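The questions below come up again and again when we tell people that our little group at Kerninska spends its afternoons trying to get a robot arm to clear a table. I've answered them as plainly as I can, and if yours is missing do write to us, because I'm always glad of an excuse to add another. (Veikko Vuorinen, for the Jotari home chores project)

## Can a robot do my housework yet?

Bits of it, slowly, and with somebody standing by. A robot vacuum will manage a floor perfectly well, as plenty of you know, but that's one job on one flat surface. Putting things away after a meal is a very different business, and I'd be fibbing if I said any machine I've worked with could be left alone in a family kitchen and trusted to get on with it.

## What does it find easy, then?

Easy is a generous word! It does best with things that stay put and have an obvious place to hold them. A bottle on its side is a fair test: there's a good long body to grip, but the fingers have to come down at a sensible angle or they simply push it along. Bowls can be taken by the rim. Plates are harder than you'd think, as a flat one gives you so little to get your fingers under. Most of our practice is done with toy food, and a typical table has a plate, a bowl or two, some fruit and the ketchup.

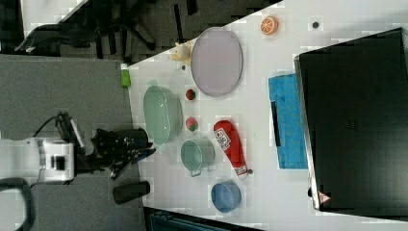
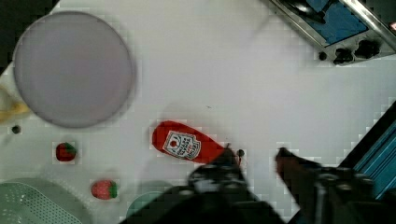
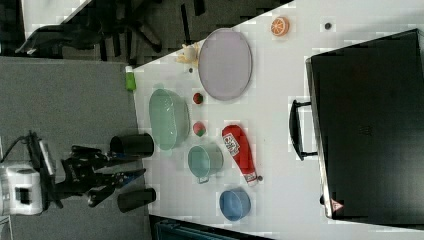 ## Why is it so slow?

Mostly because we ask it to be. We run the arm gently while it's learning, and it spends a fair while making up its mind before each reach. One of our tidying rounds has been known to take 15 minutes, for a job my mother would finish while telling you off for leaving it. Speed will come, I think, though I'd far sooner have careful first.

## Will it break my crockery?

I wouldn't hand it your grandmother's teapot. Soft and light things forgive a clumsy grip and china doesn't, so my advice to anyone trying this at home is to start with toys and plastic and stay there for a good long while.

## What about workshops and factories?

They're further along, and it's quite a simple story. At Lahtinen, where I worked for four years, every part arrived the same way round in the same tray, so the machine hardly had to think. Homes are never so obliging. The jobs still done by hand there were the muddled ones, such as sorting a mixed box of returns, and that has a lot in common with a kitchen table after supper.

## Can I buy one?

Not from us, I'm afraid. The Stura software we're writing is still a research tool, and we hope to share an early version in November with two partner workshops. If you'd like to hear how they get on, send us a note and we'll put you on the list.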